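Category: Earth Sciences / Dating Methods / Open Reviews
6 comments | 15 shares

4. How far should the young ages be trusted?

The Vekham beds have been given three very different ages in the past, and each was defended with some confidence. We do not propose a fourth. Our aim in this section is more modest: to ask how much of the spread in published ages comes from the rocks and how much comes from the choices made after the samples left the ground.

The most quoted figure, 57 million years for the main ash layer, rests on a single batch of zircon grains. Of the grains picked in that batch, 10 were kept for the final average. The original report gives the ages of the kept grains in full and says of the others only that they were "not representative." We find this hard to accept as it stands. A grain can be set aside for good reasons, such as visible cracks, lead loss, or an inherited core from an older magma, but the reason has to be written down, grain by grain. Where it is not, a reader cannot tell a careful cleanup from a search for agreement.

The Mulutico section has the opposite problem. Here every grain was kept, including several that are plainly older than the fossils found beneath them. The resulting average carries a small stated error, and that small error has been repeated in later work as if it measured how well the layer is dated. It measures how well the instrument repeated itself. An average of mixed grains can be very precise and still describe no event that ever took place.

Supporters of the younger age usually point to the match between Vekham and the Bondarchuk core. The match is less impressive on a close reading. Both data sets were corrected with the same decay constants and the same standard, and the core depths were adjusted by matching them to the Vekham curve in the first place. Two records tuned to each other will agree. We repeated the comparison without the tuning step and the peaks no longer line up, except for the thick ash near the base, which would be easy to match under nearly any scheme.

There is also the matter of how the age is explained to people outside the field. Much of the public material on these sites leans on household comparisons: the crust is a shell, the mantle is the white, and the core is the yolk. We have used such comparisons ourselves when teaching, and they do little harm as a picture of layers. They say nothing about time, however, and they tend to leave readers thinking that the age of the Earth was found by looking inside it.

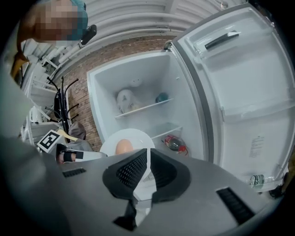
Figure 4. Egg on a round white plate, in front of an open refrigerator.

The age of the planet as a whole is not in doubt here, and nothing in our argument should be read that way. Meteorite lead ages and the oldest known mineral grains come from separate materials and separate laboratories, and they do not depend on any of the local choices discussed above. The trouble lies at the scale of single beds, where one or two decisions in a spreadsheet can move a boundary by more than the error bars allow.

The Zemotik calibration was meant to settle this. It offers a shared set of corrections and a public script - a real improvement - but the script accepts a list of excluded grains without asking why they were excluded. We ran it on the Vekham data with the 10 accepted grains and got the published age back, as expected. We then put back the grains for which no written reason could be found. The age rose, and the scatter was too large for a single eruption. Neither result is one we would put on a chart.

Our own work is open to some of the same complaints. We did not collect new material from Mulutico, and the samples we were lent in September had already been crushed, so their position within the bed has to be taken from the labels. Two labels disagreed with the field notes. We left those samples out and list them in the appendix, with the reason, so that others can put them back if they think we were wrong to do it.

Until the rejected Vekham grains are measured again, ideally by a laboratory that has not seen the earlier numbers, we treat the main ash layer as undated within the section and use it only as a marker of position.

Contact the editors | Copyright and reuse | Back to top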